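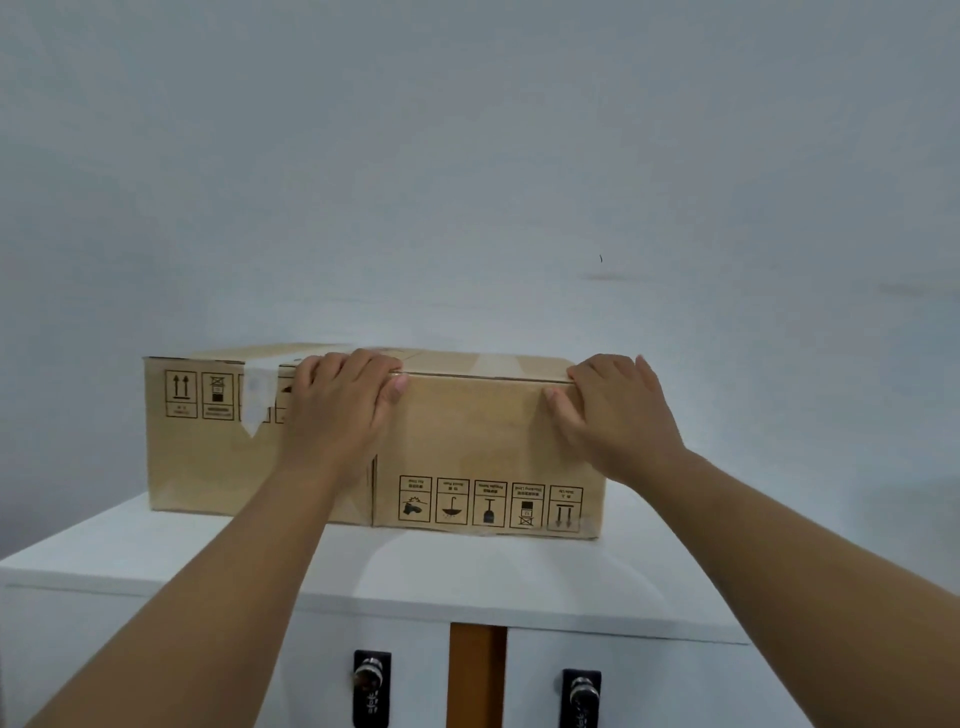 Moving house, also called relocation or a household move, is the process of leaving one dwelling and setting up in another. Covers sorting, packing, transport, unpacking. Usually also a change of address with the post office, bank, school and so on.

History

Before motor vans, most moves were done by cart, often on fixed days when leases ran out. In Flollbridge leases ended in June, and carts lined the bridge road from 7 in the morning. The town register for one such June lists 856 households changing address. Rents went up the same month, wich caused disputes.

Packing

Heavy things go in small boxes, light things in large ones. Books are the usual mistake. Kitchen and desk items tend to be packed last and unpacked first. 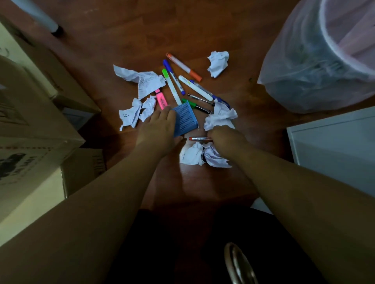
Danuta Piątek, in her study of small-town moves, found that sorting took longer than loading in most homes. Paperwork the slowest part. Of 39 families she followed, few had finished unpacking after 60 days.

Costs

Depend on distance, volume, floor level and season. Summer is dearest. Some firms, such as Birnitness, charge by the hour; others quote a flat price after a visit. Insurance normally seperate.

See also

Lease
Storage unit
Change of address
Bronisława Kołodziej (historian of Flollbridge)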